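Flirkthorpe Dry Goods Store: Monthly Storage Inspection Checklist

Applies to the back room, the repack table and the two sale aisles. Complete in February and every month after that, before opening. Mark each line P (pass), F (fail) or N (not applicable). A blank line is treated as a fail.

Section 1. Room and structure

1.1 Floor swept to the wall on all four sides, including behind the Canus shelving. P
1.2 No gap under the loading door. Test with a flashlight from outside. F
Comment: Light visible at the hinge end. Door sweep has worn down at that corner. Order new sweep, full width. Do not patch.
1.3 Ceiling tiles in place, no staining. P
1.4 Air temperature at shelf height, read at 7 a.m. Recorded: 61 degrees F. Limit is 70. P
1.5 Relative humidity below 60 percent. P
Comment: Meter was left on top of the freezer last month and the reading was thrown out. It now hangs on the hook by the light switch.
1.6 Lowest shelf at least six inches off the floor. P
1.7 Stock at least two inches from outside walls. F
Comment: Rice sacks pushed against the north wall again. Moved during inspection.

Section 2. Incoming goods

2.1 Delivery note matches the receiving log. P
Comment: Note 1,358 from Quezada was filed in the wrong folder. Corrected.
2.2 Outer packaging dry, with no tears, webbing or pinholes. P
2.3 Lot code copied to the shelf card before the outer packaging is thrown away. P
2.4 Suspect goods sealed in a heavy plastic bag and held in the quarantine bin. N
2.5 Paper bags and cardboard used for transport only. Nothing stored in them overnight. F
Comment: Open flour found in a folded paper bag on shelf C. Moved to a lidded tub and labeled. 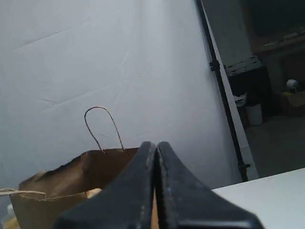

Muthu Kotian asked whether 2.5 should cover unopened mill bags as well, pointing out that flour arrives in paper and that repacking every bag on the day of delivery would take most of the morning. The line as written would fail the store every month.

Comment: Accepted. From the next issue, 2.5 reads "opened goods." Unopened mill bags may stay in their original paper if the seams are sound and the bag is on a rack. Kraft bags with an open top are not storage at any time.

Section 3. Containers

3.1 Lids close fully and stay closed when the container is tipped. P
3.2 Screw caps checked for cross-threading. Remove, wipe the thread, refit. P
3.3 No cracks, chips or cloudy patches on the inside. F
Comment: Two tubs withdrawn. Hairline crack at the base of each. Do not reuse for scoops or cleaning cloths, as they find their way back to the shelf.
3.4 Containers emptied and washed before refilling. No topping up. P
3.5 Containers fully dry before filling. P
Comment: Air dry upside down on the rack. Towels leave lint in the thread.
3.6 Every container carries a label with product name, lot code, date filled and use-by date. F
Comment: Several labels had the product name only. The person filling the container fills in the label at the same time. Labels go on the body, never on the lid, because lids get swapped during washing.
3.7 Allergen line completed where needed. P

Section 4. Grain check at the repack table

Clear the table and wipe it down first. Use a white or light surface so that insects and frass show up. Work under the bright lamp, with one product open at a time and all others closed.

4.1 View each clear container from the side and from underneath. Look for webbing at the top, clumps, and fine dust collected at the bottom.
4.2 Turn the container slowly through one full rotation. Wait ten seconds. Look for movement.
4.3 Dark grains and seeds need a second check. Spread a tablespoon on a white plate, since beetles are hard to see against the product.
4.4 Yellow and pale grains: look for dark specks and for grains stuck together.
4.5 Smell on opening. A musty or oily smell is a fail, whatever the date says.

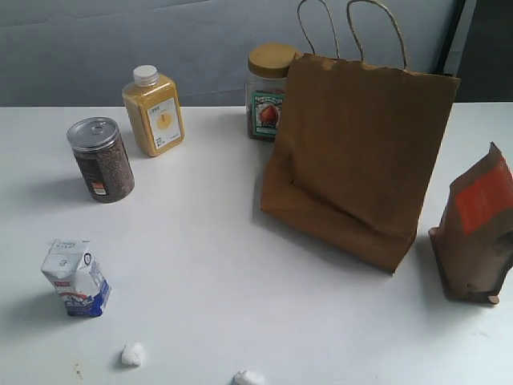 Reading time: 4 min

4.6 Return checked goods to the shelf with the oldest date in front. P
4.7 Record each product on the sheet, including those that pass. F
Comment: Passes were not recorded last month, so there is no way to tell which products were looked at. Initials required on every row.

Section 5. Traps and cleaning

5.1 Flosorex moth traps in place at all marked positions. P
5.2 Trap date within the period printed on the insert. F
Comment: Trap behind the bean shelf was undated. Replaced and dated in marker.
5.3 Catch counted and entered. P
Comment: One moth at the loading door, none elsewhere. Likely connected with 1.2.
5.4 Shelf pin holes and joints vacuumed. P
5.5 Vacuum emptied outdoors the same day. P
5.6 Scoops washed and hung. One scoop per product. P

Open actions

1.2 Door sweep. To be fitted before the next Sunday delivery.
1.7 Tape line on the floor along the north wall.
2.5 Wording change, next issue.
3.3 Replacement tubs, two.
3.6 New label roll with printed fields. Muthu Kotian to choose the size.
4.7 Revised record sheet, with a column for initials.

Failed lines are inspected again after seven days. File the signed copy in the binder by the hand sink.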